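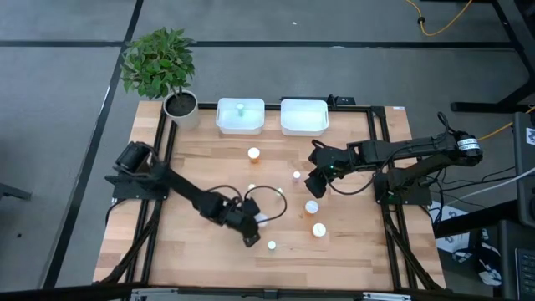

Frascos e tampas soltas na mesa de triagem: procedimento a adotar

Fórum interno > Armazém e farmácia de apoio > Organização do espaço

coord_grerley
Exmos. colegas,
Na sequência da revisão de novembro, solicita-se a todos os utilizadores da mesa de madeira que se pronunciem sobre a separação dos frascos. O regulamento da unidade de Grerley prevê que nenhum recipiente permaneça sobre o tampo após as 18h00. Continuam, porém, a surgir frascos de comprimidos e peças pequenas fora das caixas translúcidas do fundo. Proponho que a caixa da esquerda receba os frascos e a da direita as tampas.

m_khosravi_turno2
Concordo com o princípio, mas não com a distribuição. A caixa da direita parece estar vazia e a da esquerda só tem um objeto cilíndrico verde-claro. O frasco laranja de tampa branca ficou de pé logo à frente das caixas. Quem trabalha a meio do tampo não tem por hábito levar cada peça até ao fundo. Sugiro que as caixas passem para a frente.

Aqeel Shaikh
Permito-me discordar da colega. As caixas foram colocadas junto ao bordo mais afastado por decisão do setor, e a deslocação para a frente reduziria a área útil do tampo. Recordo ainda que o inventário do armazém de Braltstead contempla 373 recipientes, dos quais 23 sem tampa correspondente. Separar tampas e frascos em caixas distintas agravará essa divergência. O frasco deve ser guardado fechado, com a sua própria tampa.

coord_grerley
Agradeço a observação. A proposta referia-se apenas às tampas sem par. Os frascos completos seguiriam fechados para a caixa da esquerda.

arquivo_uver
Em Uver utilizamos etiquetas nas caixas desde a primavera. Importa definir também o destino das peças muito pequenas. Há uma, branca, a meio da madeira, que facilmente se perde numa limpeza.

m_khosravi_turno2
Subscrevo a questão das etiquetas. Mantenho a reserva quanto à posição das caixas e solicito que fique registada.

Aqeel Shaikh
Nada a opor às etiquetas, desde que sejam removíveis. Para as peças pequenas, solicito um recipiente com tampa, de 80 mm de diâmetro, a guardar no armário.

coord_grerley
Fica registada a reserva. Até nova indicação, as caixas mantêm-se no fundo, com etiqueta removível. O pedido do recipiente segue hoje para o aprovisionamento.

arquivo_uver
Posso enviar o modelo de etiqueta em uso na nossa unidade. Indiquem, por favor, o endereço do setor.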